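Search the boards... Go

Posted in: Home & Garden > Paint, Walls & Surfaces
4 min read

Thread: Is "one coat" paint ever really one coat?

dorkby_dan
Apr 27, 2021
Getting ready to redo the den and the guy at the store is pushing Fedano One Coat pretty hard. It costs nearly double what I paid last time. Walls are a dull tan now and we want light gray. Has anybody put this on a real wall and stopped after one coat? I don't mean a test board in a store.

mahrous_k
I did, in a hallway. White over white, so take that for what it's worth. Over tan I'd plan on two coats and be happy if I'm wrong.

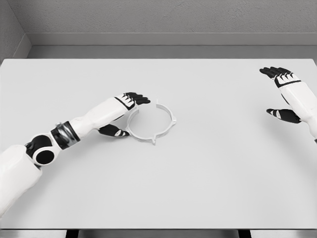

The can says one coat "under normal conditions" and then never says what those are. I wrote to them in September and got a coupon back. Still haven't used it.
- Khadija Mahrous

tiltola_fan
Disagree. We did 838 square feet of wall with it and one coat was fine. You have to load the roller properly and most people don't. They stretch it thin and then blame the paint.

rustbelt_ray
838 square feet of what color over what color? And who checked it, you, at night, with the ceiling light on? Every paint looks fine at night. Go look at it in the morning with the blinds open.

tiltola_fan
Beige over light blue. I've looked at it in the morning plenty, thanks.

Abdelghani Abdel Rahman
I painted rentals for 16 years. The better paints do cover more than they used to, I'll give them that. But the "one coat" cans I opened mostly seemed like thicker paint, and you use more of it per wall. So you buy three gallons where two would have done, at a higher price.
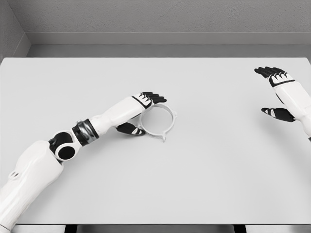 Also matte gray is a bad color to gamble on. Any thin patch shows up when light comes in from the side. Prime the tan with something cheap, let it dry overnight, then do two coats of a mid-price paint. That was my routine for years and I got very few callbacks.

rustbelt_ray
Agree on the primer, not on "cheap." I've had cheap primer peel off with the tape.

mahrous_k
Was that over gloss? Anything peels off gloss if you don't sand first.

rustbelt_ray
Semi-gloss, and yes, I sanded it. Maybe not enough around the trim.

tiltola_fan
The brand has more than 2,000 five-star reviews on the store site. Are all of those people wrong?

Abdelghani Abdel Rahman
Read the dates on them. People write the review the day they finish - I'd like to hear from them after a winter.

dorkby_dan
OK, I'm going to buy one quart and do the wall behind the couch first. If the tan shows through I'll go with primer and two coats. Do I need to wash the walls, or is wiping them down with a dry rag enough?

mahrous_k
Wash them. Dish soap and water, then rinse.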